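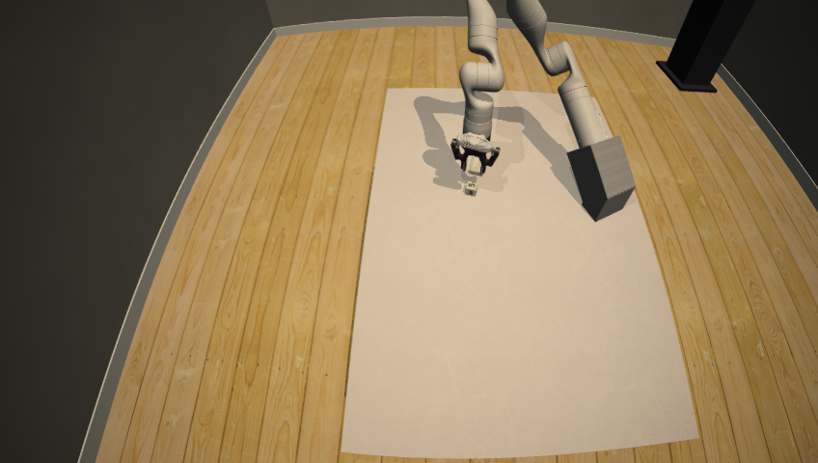

Long, narrow boards in a honey-yellow tone, with a large off-white mat across the middle.

Rochelle Bolger bought her house in Doolan for the porch. The floors were under carpet, and she didn't pull up a corner until the second winter. Underneath were pine boards, gray with dust and spotted with old paint.

"I thought I'd have them sanded and be done," she says. "Then I got three opinions and they were all different."

Her first call was to Mathis Boyer, who has been refinishing floors in the county for most of his working life. He walked the rooms in his socks and told her to leave the big sander at the rental store. The boards had been sanded at least twice before, and the nail heads were close to the surface. One more heavy pass would have exposed them.

Boyer prefers a light screening, a good vacuuming and a hardwax oil. It shows wear sooner than a hard film does, and it needs another coat every few years in the hallway. A scratched patch can be cleaned and oiled by itself, though, without redoing the room.

Maxine Pearce, who runs the finishing shop at Nemell, would have gone with a water-based polyurethane. Her customers have dogs and small children and don't want to think about their floors. She recommends a satin sheen and at least 2 coats, with the furniture kept out of the room until the last one has cured.
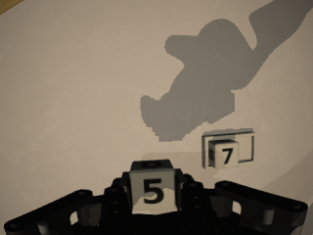 How long should a new finish dry before rugs go back down?
Wait as long as the can says for a full cure, even if the floor is dry enough to walk on in socks. Rugs trap vapor and can leave a dull patch.

Color is the other argument. Pine darkens with light, and the boards under a rug stay pale. Pearce tells people to shift their rugs every few months during the first year. Boyer doesn't bother - he likes the uneven look and has a pale rectangle in his own dining room.

Bolger went with the oil. The work on the front room started in March and took 5 days, most of it spent scraping paint by hand. The back bedroom still has its carpet. 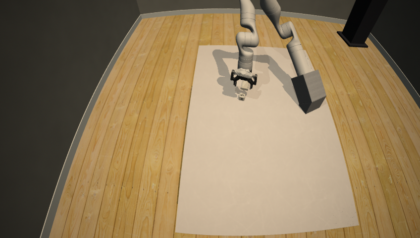

Grain and knots show along the planks, and some strips are paler than others.

She plans to start on that room next, once she has found somewhere to put the bed.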